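Thursday, October

Prollwood walk-access layer, second pass. Continuing from the network rebuild.

The sidewalk centerlines are now snapped to the street graph for all of Prollwood and the north half of Flelladville. South Flelladville still falls back to road centerlines, so any score from there is provisional. I have put a flag in the attribute table (src = road) so it can be filtered out. Please filter it out.

Reran the catchments with the new crossing penalty. Previous version added a flat delay at every signal. New version uses the posted cycle time where the city gives one and a default of 72 seconds where it doesn't. Effect on the inner grid is small. Effect along the arterial is large: the supermarket on the east side drops out of the ten-minute catchment for most of the blocks west of it. I walked that crossing at 8:15 this morning and missed the first green, so I am inclined to believe the model. One walk is not a calibration.

Dead ends. The subdivision behind the rail cut has 313 parcels and 2 pedestrian exits. The old straight-line buffer gave it nearly the same score as the blocks around the station. On the network it comes out in the bottom band. There is a gap in the fence that people obviously use – worn path on both sides – but it is on rail property and I have left it out. If we want a desire-line variant, it should be a separate layer and not an edit to this one.
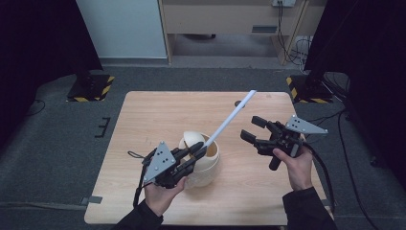

Destination weights are unchanged from the first pass: groceries highest, then school, transit stop, pharmacy, park. The Plistis points file still has duplicates where a shop changed name and both records stayed open. Removed them by address match, then by hand where the unit numbers disagreed. The bakery on Pană Street was in there 3 times. Kept the most recent record. Somebody should send the corrections back to Plistis; I have the list in the shared folder, tab "dupes".

Transit stops: a stop currently counts the same whether it gets a bus every ten minutes or every hour. This inflates the fringe. Tried weighting by weekday departures and the result looks better, but the Flelladville feed has no service after 7 p.m. in it, and I think that is an export fault. Not using it until the feed is checked against the printed timetable.

Slope still ignored. The elevation raster is too coarse to pick up the stairs at Pană Street, and it turns the underpass into a hill. Left it off.

Runtime for the full area is more than 2 hours, nearly all of it in the parcel-to-network join. Splitting by tract should help. Don't run it on the shared machine during the day.

To do:
– South Flelladville sidewalks, digitize from the aerials
– check default cycle time at a few unsignalized midblock crossings, I think it is being applied there by mistake
– ask for the bus feed again
– redo the band breaks after the above, old breaks are in the project file under v1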